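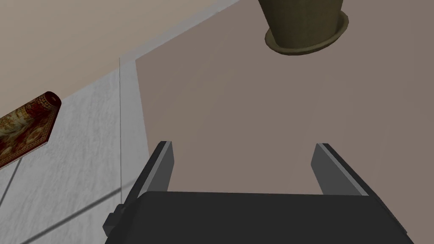 In September we stopped selling to our biggest customer on their terms, and a few people have asked me how that went. I said I'd write it up once the books for the period were closed, and they are now.

Some background for anyone who hasn't read this blog before. Pallis makes gaskets and small rubber seals, mostly for companies that build pumps. I bought into the business when Kuldeep Rathore wanted to cut back his hours, and he still owns a share and still comes in most mornings. There are four of us in the office. The rest are on the shop floor, and they are the ones who keep the place going.

Dolis had been our largest account for as long as I've been here. They bought nearly 40 percent of what we made. When I started, they paid at the end of the month after delivery, and they were good about it. Then they were bought by a larger group, and the new purchasing office sent all the suppliers a letter. The letter said payment would now come at the end of the fourth month. It also said there was an early payment program, where a finance company would pay us sooner and keep a slice. We signed. Kuldeep didn't like it, and I argued for it on the grounds that losing the account would be worse. I still think that was a fair argument with what I knew then.

What I hadn't done was work out what the account cost us to carry. We pay for rubber compound long before a seal goes out the door. We pay wages every week. So for every order from Dolis we were lending them the material and the labor for months, and we were borrowing from the bank to do it. The interest was sitting in one line of the accounts with all our other interest, so it never showed up against the customer that caused it. On paper Dolis had a decent margin.

I finally split it out over a weekend when I was supposed to be painting the spare room. Once the interest was charged to the right account, and the rush orders, and the time Kuldeep spent on the phone about rejected paperwork, the margin was thin enough that I checked the spreadsheet again. Then I sent it to Barnabás Illés, our outside accountant, and asked him to find the mistake. He found one, and it made things slightly worse. I had left out the freight on returns.

We talked about three options. We could raise prices to cover the cost, ask for the old terms back, or let the account shrink and fill the time with other work. Barnabás said to ask for the terms first, in writing, with a price for each. So the letter to Dolis had two price lists in it. One was for payment at the end of the following month, which was our existing price. The other was for the longer terms and was higher. I tried to keep the letter short and polite, and I didn't mention how long we had worked together. The purchasing office had never met us and I didn't see why they would care.

They took a while to answer. The first reply was a form email saying that supplier terms were set by group policy. The second was from a buyer who asked if we would hold the old price until the end of their budget year. I said no. I was more nervous sending that than I have been about anything else in this job, and I rewrote it enough times that it ended up being one sentence.

The result was in between. Dolis moved a good part of the high-volume work to another supplier. They kept the odd shapes with us, the ones with awkward tooling and small runs, and they pay the higher price for those on the long terms. Our sales to them dropped a lot. I'd be lying if I said the shop was busy the month after. We cut overtime completely, and a couple of people on the floor had been counting on that money. I told them why, and I don't think the explanation helped them much.

The gap has been filled in part by two smaller customers. Zima builds pumps for dairies and had asked us for quotes before, and each time we had told them our lead time was too long, which was true while the presses were full of Dolis work. Chambi repairs irrigation equipment and orders a bit of everything. Both pay at the end of the following month. Chambi pays early sometimes, for no reason I can find.

Total sales are down. The bank line is less than half drawn, and it used to be at the limit every time payroll and a compound delivery landed together. Profit is a little up, but I'd want to see another full year before I made much of that. Barnabás thinks the interest saving is real and the rest could be noise.

If you run a small shop and have one customer on long terms, I'd suggest doing the split before you do anything else. Take the average amount they owe you, multiply it by what your bank charges, and put the number next to that customer's name. It takes an evening. You may decide to keep them on exactly the same terms, and plenty of people do for good reasons, such as steady volume or a product line that depends on it.

Kuldeep has asked for the same breakdown on all of our accounts, including a few that go back to before he had gray hair. I'm partway down the list. The spare room is still not painted.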